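A Conversation with Ultan Carroll on Quiet Hours in Shared Offices

3/5/19

Ultan Carroll has spent most of his working life thinking about noise. As head of workplace services at Mundstead, he oversees four office buildings and a staff of 118, and he was the principal author of the quiet hours policy that the organization adopted for all of its shared floors last year. He spoke with the members' bulletin in his office on the second floor of the Halás building.

The policy is brief. Between nine and eleven each morning, telephone calls are taken in side rooms, meetings are not scheduled on the open floor, and printers are set to hold large jobs until later in the day. Mr. Carroll said that the first draft had been much longer.

"It ran to 14 pages," he said. "It had a section on the sound of spoons in cups. I read it again over a weekend and was embarrassed by it. People will follow two hours of quiet. They will not follow a manual."

The idea came out of a staff survey in which respondents were asked what most often broke their concentration. Management had expected complaints about e-mail. The most common answer was the conversation of colleagues, followed by telephones and then by the ventilation system in the Brinari annex, a matter that Mr. Carroll described as "a separate and very expensive story."

He was careful to say that the survey did not show that staff disliked one another's company. Many of the same respondents asked for more places to eat lunch together. "They wanted to talk," he said. "They wanted to choose when. I think we had been treating the open floor as if it settled that question for everyone, and it plainly did not."

Not all departments welcomed the change. The member inquiries team, which answers calls throughout the morning, pointed out that it could not observe quiet hours at all. After some discussion the team was moved to the ground floor, where a former records room was fitted with ceiling panels and carpet. Mr. Carroll acknowledged that the move was unpopular at first.

"They lost their windows on the garden side, and I would have been unhappy too," he said. "We agreed to look at it again after 60 days. When the time came, they asked to stay, but they also asked for better lamps — and they were right about the lamps."

Asked whether the policy had made staff more productive, Mr. Carroll declined to offer a figure. He said that he distrusted claims of that kind, and that the organization had no sound way of measuring the work of an editor against the work of an accountant. What he could report was that requests to work from home for reasons of concentration had fallen, and that the side rooms were now booked nearly every morning.

The booking of those rooms has become a problem of its own. Some staff reserve a room for the full two hours and use it for a single call. A limit of 30 minutes was introduced in April, and Mr. Carroll said that it had helped less than he had hoped.

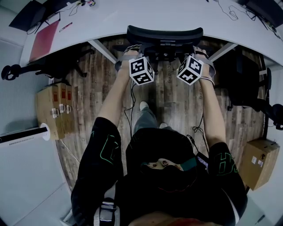 "I do not want to police it," he continued. "If I send someone around with a clipboard, we have lost the good will that made the thing work in the first place. I would sooner build another room." A proposal for two more rooms on the third floor is now before the board, together with a request for $400 to replace the door seals on the existing ones.

Mr. Carroll has also been in correspondence with his counterpart at Misetach, which is considering a similar arrangement for its own headquarters. His advice was to begin with one floor and to leave the afternoons alone. An earlier trial at Mundstead had included a third quiet hour, from two to three, and it was dropped within 5 weeks. Staff returning from lunch simply forgot about it, he said, and those who remembered grew irritated with those who did not.

He was asked, finally, how he keeps quiet hours himself. Mr. Carroll said that he turns off his desk telephone, closes his door and reads whatever is longest on his list. On the morning of this interview that had been a contractor's report on the annex ventilation, of which he had finished the first half. He expected to return to it the next day at nine.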